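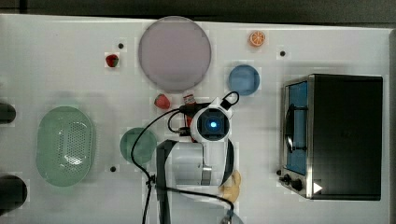
Section 4: Getting Ready for Your First Load

Congratulations on getting your Lindix countertop dishwasher out of its box and onto a level surface! If you followed Section 3, the inlet hose is on the faucet, the drain hose is hanging into the sink, and you are probably itching to wash something. Please give us a few more minutes of your time first, and do keep this booklet somewhere you can find it again (inside a cupboard door is a good spot).

Run the empty cycle

1. Open the door all the way and take out the cutlery basket, the foam blocks and the little bag with the spare filter in it.

2. Turn the faucet on slowly and check both ends of the inlet hose for drips. A quarter turn by hand is usually enough to stop one. Please don't use pliers.

3. Close the door until it clicks, press Rinse, and let the machine run for 18 minutes with nothing inside. You may hear some gurgling at the start and a longer hum when it drains.

Caution: Do not open the door while the red light is on. The water inside is hot enough to scald.
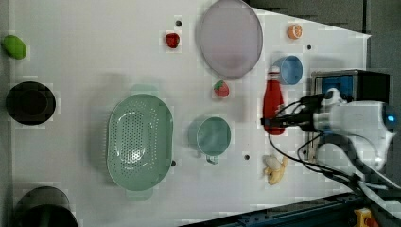 Sort your dishes before you load them, at least for the first week or two, until you have a feel for what goes where. Set everything out on a table and start with the largest pieces, which belong along the back of the rack. A big round plate like the lavender one near the top of the table is the sort of thing to put in first, and then you can fit the smaller ones in front of it. Small light items, and a child's toy strawberry is a fine example, are best washed by hand, as they can slip through the rack and end up under the spray arm.

Load the rack

4. Stand plates up between the prongs, all facing the center, and leave one empty slot after every large plate.

5. Tip bowls forward so that the water runs off. A shallow bowl needs more of a tilt than you might think, so lean it well over.

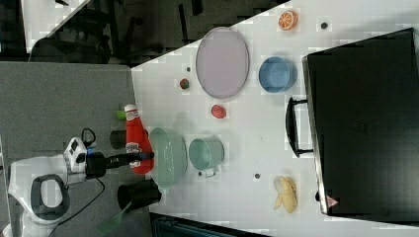
Figure 3. Lavender-pink plate and shallow blue bowl.

6. Put cutlery in the basket with the handles down, mixing forks and spoons so they don't nest together. Sharp knives go in with the handles up, please!

7. Spin the spray arm with one finger. If it bumps into anything, move that piece and try again.

Note: Scrape plates but don't rinse them. A bit of sauce gives the detergent something to work on, and the filter will catch the crumbs. 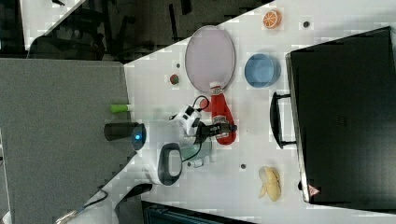
8. Add one level spoonful of powder to the cup in the door, or use half a tablet. Never use hand dish soap, even a drop, unless you would like to spend the evening mopping up foam.

9. Choose Everyday, close the door and press Start. When the chime sounds, let everything cool for 30 minutes before unloading.

If something isn't right, turn to Section 9, or write to Angeliki Pappas at our Gindville service desk with the model number from the inside of the door.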